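Mehrweg statt Karton im Ersatzteilversand
Projektbericht, Wahlpflichtmodul Logistik
Abrehet Yilma

1. Ausgangslage
Der Fahrradteilehändler Nutlow verschickt Ersatzteile an Werkstätten im Umland. Bisher geht fast alles in Einwegkartons hinaus, die von den Werkstätten entsorgt werden. Im Projekt wurde untersucht, ob sich offene Mehrwegbehälter für die festen Touren lohnen.

2. Vorgehen
Ausgewertet wurden 3025 Lieferpositionen aus dem Lager Illside. Dazu kamen Gespräche mit 17 Werkstätten. Gefragt wurde nach Platz für Leergut, nach der Art der Teile und nach Schäden beim Transport. Die Tour nach Ciltum blieb außen vor, weil sie von einem Paketdienst gefahren wird.

3. Ergebnisse
Für die festen Touren reicht ein Umlauf von 200 Behältern. Eng wird es vor allem im November, wenn viele Werkstätten Bremsbeläge und Beleuchtung auf Vorrat bestellen. Die meisten Befragten würden Leergut bis zur nächsten Lieferung aufbewahren. Kleinere Betriebe haben dafür kaum Fläche — sie wünschen sich stapelbare Behälter.

Kleinteile wie Ventile oder Schrauben müssen weiterhin in Tüten verpackt werden. Ein Deckel ist auf den kurzen Strecken nicht nötig, bei Regen aber beim Ausladen hilfreich.
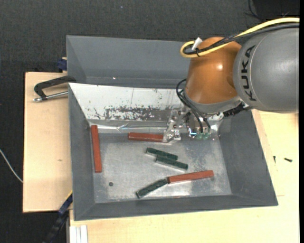 Abb. 1: Großer offener Behälter in Grau

4. Offene Punkte
Die Reinigung wurde nicht berechnet. Auch die Höhe des Pfands ist ungeklärt, die Werkstatt Workneh nannte 80 Cent je Behälter als Obergrenze. Die Rohdaten der Befragung liegen dem Bericht als Anhang B bei.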